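A Sweeter-Smelling Laundry Nook
Sun 3 May, by Emiko Oda

If your washer lives tucked into a cabinet with a dryer sitting on top of it, you already know that air doesn't get in there very well. I've spent more time than I care to admit fussing over mine, and these are the habits that have stuck.
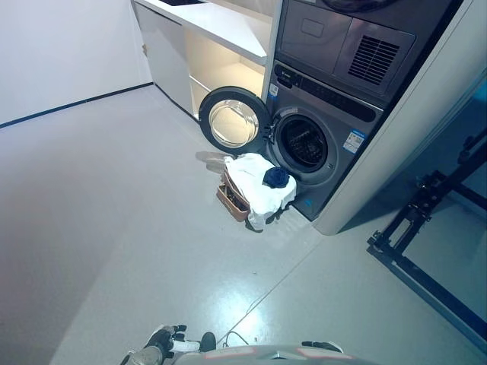
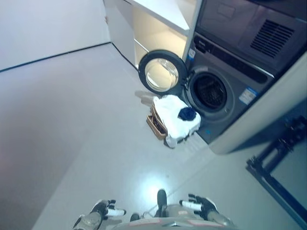
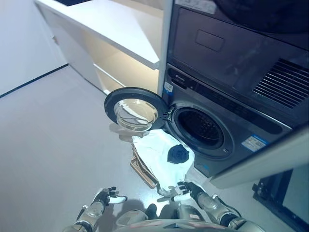 Front-loader with its door swung wide, white cabinet to the left.

Reading time: 2 minutes

Let the door hang open between loads. I used to shut mine the minute the wash came out, for no better reason than that it looked tidier, and by February the whole nook smelled like an old sponge! Now it stays open whenever we're home (if you have little ones or a curious cat, keep it shut and air it only while you're standing right there).

Wipe the gray rubber gasket once a week, and do pull back the fold at the bottom, where lint and hair and the odd coin like to collect. A soft rag and warm water will do for most weeks. Dry it afterward with an old T-shirt, and give the inside of the glass a quick pass while you're down there.

Bring the basket right up to the opening. I like a woven one for this, low enough to slide in front of the washer, and I drag the big white things straight across from one to the other so they never touch the floor. Check the basket for rough ends first, though, as one loose strand can snag a good shirt. Mine gets a pillowcase tied inside it when I'm washing anything knitted.

Look twice for dark socks. One navy sock tucked inside a white sheet can spoil a whole load, and I have the pale blue dish towels to prove it. Shake every large piece out before it goes in.

Keep the dryer's vent slots clear too. A soft brush on the vacuum lifts off the dust in a minute or so, and I do it on the same day as the gasket, otherwise I'd forget both.

Next week I'll get to the shelf beside the machines, and where I've finally found room for the clothespins.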